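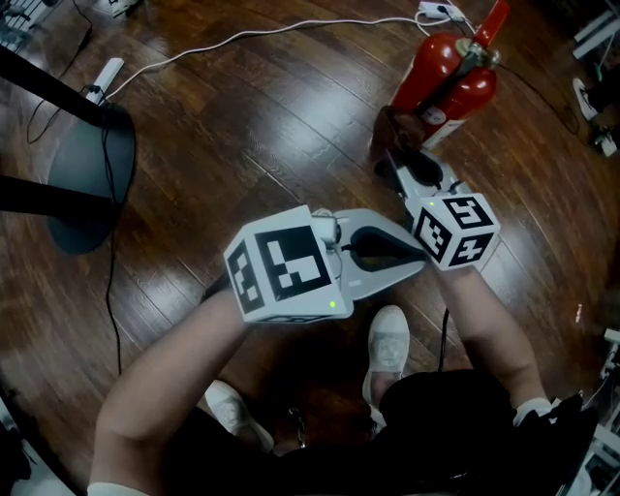

Figure 1. A pair of hand-held grippers at floor level, marker cubes on both, right finger reaching toward the brown object by the extinguisher.

Last updated: May

Unit 5: Looking at a hand-held gripper kit before you buy one

Hi all. These notes go with the session on collection kits, and they're longer than what I got through out loud (I always run over on the marker stuff, sorry!). The kit we're looking at is the Lasel two-hand set. Krum Popescu asked me after class whether I'm recommending it, and my answer is "mostly, for some of you," so let me spell out what I mean by that.

Quick reminder of where we are. Last unit we drove an arm with a leader arm, and everyone found out how slow that is. With a hand-held kit you leave the arm out of it while you record. You carry the grippers yourself, you do the job with them, and later you try to turn your hand motion into something an arm can follow. It's way faster and much more fun, and it brings a whole new pile of problems along with it.

What's in the set

Two grippers, two marker cubes, the head camera and its bracket, the chest unit, cables, and a charger. The list price on the quote I have is 2235 euros for one full set. Nikola Lazarević got a quote from Dalla for a similar set and it left out the chest unit, so read the line items before you compare totals. Shipping wasn't in either one.

The grippers first. I like them. The squeeze is light, the fingers come back open on their own, and I could do a long block without my hand cramping up. People with small hands had a harder time, and Radka Grgić told me she was choking up on the grip to get the fingers fully closed. If your group has a wide range of hand sizes, try it on everybody first. Lasel will lend you a set for a short trial if you write and ask.

The finger pads are the part that wears. You want a spare set of pads in the order from day one, and they aren't in the base price.

Markers, and why I keep nagging you about your wrists

Look at the cubes in Figure 1. On both of them there's a patterned face turned up toward the wearer's head, and that's what you're hoping for. The tracker can do a lot with one clean face and even more with two. What it can't do is guess, so if you roll your wrist until all you've got is an edge, or you tuck one hand behind the other, you'll see a hole in the path for that hand.

A few habits that helped my group:

- Start each take with both hands out in front of you and hold still for a slow breath.
- Keep your sleeves off the cubes. A cuff sliding forward over a corner is enough to spoil things, and you won't notice while you're working.
- Don't cross your arms over each other. If the thing you want is on your left, use your left hand.
- Look at your hands. Sounds silly, but when the task gets boring your head comes up and your hands drop out of view.
- Watch for shine. A glossy floor throws back long streaks of light, and a streak next to a black-and-white pattern can be rough on the tracker.

There's a small green light on each cube, and the Lasel manual says green means the unit is on. It does not mean you're being tracked! Two people mixed those up in their write-ups. Tracking status only shows up in the app.

Floor tasks

Most of the kit reviews I've read use a table, with cups and blocks and so on. I think floor tasks tell you more. You have to crouch, your knees get in the way, your cables find your shoes, and your head ends up a lot closer to your hands than it would at a table. A soft crumpled thing sitting against something hard and upright is a great test, because you have to get a finger in near the hard thing without bumping it, and the soft thing changes shape as soon as you pinch it. It's a nasty little job for something that looks so easy.

Do yourselves a favor and plan where the power leads go before you start. When you're down low and looking through a head camera's worth of attention at your own hands, you're not thinking about a power strip an arm's length away.

How the numbers came out

Zdenka Vidmar kept the log for our group, and I'm borrowing her totals. We recorded more than 1000 short clips with the set. Of those, 111 got thrown out for tracking holes, nearly all from the first stretch before we'd learned the wrist thing. I was expecting a lot worse, to be fair to Lasel. The clips we lost later were mostly plain human mess, like someone starting to talk and turning their whole body away in the middle of a grab.

Please don't quote this as a benchmark. It's one group in one room with one set of habits.

Wearing it with other people around

The body-worn parts need more thought than the grippers. You've got a camera hanging in front of your face and a box strapped on your chest with a thick cable looping down from it. When you crouch, the loop swings out. Clip it to your belt or it'll catch on your knee sooner or later. The camera bracket held its angle well for us, but I'd still check it every time somebody new puts it on.

If two of you are recording in the same space, agree on who owns which patch of floor. The gripper's own wide lens takes in nearly the whole room, ceiling lights and furniture included, so anybody nearby is going to be in your footage. Ask them first, and blur faces before the files go anywhere. Eleni Bošković has the consent sheet, and you need a signed one for each person in view. The picture that follows is from a gripper's camera, and you can see how far back into the room it reaches.

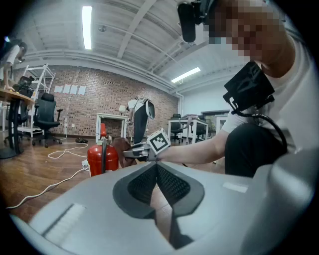
Lasel or something else?

If you're doing two-handed work and you can afford it, I'd get the Lasel. If you only ever need one hand, look at Podska. Their single gripper is heavier and the app is clunky, but the files came out in the same layout our scripts already read, and that saved me an evening. Vlachou rents kits by the month, and for a term project renting might be all you need. I haven't used the Dalla set myself, so ask Nikola.

Things I'd want changed on the Lasel: a longer cable to the chest unit, pads included in the box, and a beep when a marker drops out. I did write to them about the beep. No reply yet.

For next time

Bring your own one-page plan for a floor task. Say what you're picking up, what it's next to, which hand does what, and how you'll decide a clip is good enough to keep. Put your name on it this time, please!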